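This report was written by Girish Awasthi and Tracey Dawber for the Food and Society module. Our topic was how shoppers in Trutley decide whether fruit is fresh, and how much of it they throw away at home.

## Background

Grapes and strawberries are sold loose or in open crates at most of the shops we visited. We chose them because they spoil quickly and people have strong views on how to store them. Our tutor suggested leaving out bananas, as last year's group covered them.
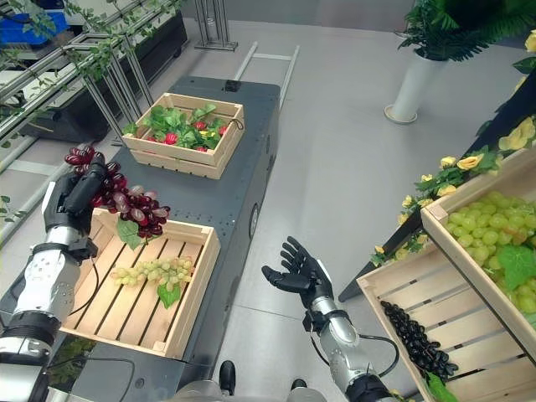

## Method

We handed out a paper questionnaire outside two greengrocers, Bekeck and Plukeck, and at the Monday market. We got 418 forms back. A further 45 were left out because the page on storage was blank. We also asked 7 households to keep a waste diary for 3 weeks. They weighed any fruit they threw away and wrote down the reason.

The first version of the form asked "Do you waste fruit?" and almost everyone in the trial ticked "no". We changed it to "What did you last throw away?", which got much fuller answers.

## Results

Most people judged grapes by the stem. A green, bendy stem was taken as fresh and a brown one as old. Colour came second, and price was mentioned less than we expected.
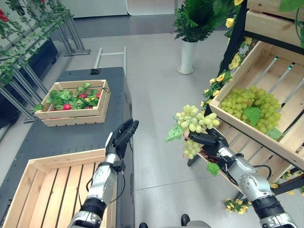 *Fig. 2: Pale green grapes and a slatted crate.*

Over half of the people who answered washed their grapes as soon as they got home. The diaries suggest this may not help, as the households that washed first recorded more mould. The group is too small to be sure of this.

Strawberries were thrown away more often than grapes in every diary. The usual reason given was that the bottom layer had gone soft. Two households had a habit of buying 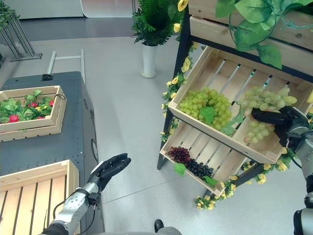 a second punnet on offer, and most of their waste came from it. One of them stopped doing so in the last week of the diary.

## Problems

Rain kept us away from the market for one session, so Bekeck customers make up a larger share of the forms than we planned. The kitchen scales we lent to the household in Pant only showed whole grams, which made no real difference to the totals. We would ask about fridge temperature if we ran the survey again.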